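去Breltier看设备,顺便把明年的预算想明白了

我们店准备添一套双臂的台面整理设备,这件事从春天拖到六月,报价单攒了厚厚一叠,越看越糊涂。所以Breltier一说周日开放参观,我当场就报了名,早上九点到的门口,门还没开呢!

先说规模。展厅不大,后面的测试间倒是很宽敞,墙上贴着排期表,他们说每个新任务上真机之前,先在仿真里跑满500遍。我以前对仿真没什么概念,总觉得那是给工程师看的动画,这次坐在屏幕前看了快一个小时,舍不得走。台面上的东西都很日常,托盘、百事可乐罐、纸箱、灰布、柠檬,正是我们每天在操作台上挪来挪去的那类。

看着看着就想到钱上去了。我原来的预算表只有一行“机器人”,后面跟一个大数字。跟他们的工程师聊完,这一行被我拆成了好几行:手臂、多指手、底座、控制柜、软件授权、培训,还有最容易漏掉的备用手指。

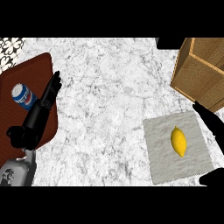

多指手到底值不值,我问得最细。Farnska那边报的是两指夹爪,便宜一大截,拿盒子、拿杯子应该够用。可我们台面上什么形状都有,圆的、软的、带棱角的,换一次夹爪就得停一次工。Breltier的建议很实在:把自己店里一周要拿的东西列个清单,先在仿真里试,试完再决定买哪种手,试用费可以抵设备款。这一条我很喜欢,回来路上就开始列了,目前列到100样,还没写完冷库。

租还是买也聊了。Zarnivar做租赁,套餐每月1739元,只含软件和远程支持,手臂另算。我初看觉得划算,坐下来按三年一加,差距就没那么大了,而且租约里耗材归谁写得含糊,得再去问。

还有一个收获是场地。原来我只量了台面的长宽,没想过两条手臂同时伸过来要占多少空间,旁边的箱子往哪儿放,人从哪一侧补货。测试间地上用胶带贴了活动范围,我站进去比划了一下,我们那条过道肯定要改。改过道的钱,也得进预算!插座和网线同理,回去先找电工看。

下午那场讲座讲维护,来了100多人,后排都站着听。讲得很细,连多久紧一次螺丝都有表格,我拍了满满一手机。午饭是三明治,咖啡一般,不过桌边聊天很热闹,隔壁桌做烘焙的同行也在算同一笔账,我们交换了预算表的模板,她那份比我多了“停工损失”一栏,立刻抄过来。

接下来的安排:清单补完,发给Breltier排仿真;Farnska的两指方案也请他们重新报一次,按同样的清单来;Gittins下个月也有开放日,主要看底座和升降台,我已经报上名了,有想同去的可以在下面留言,车上还有两个位子。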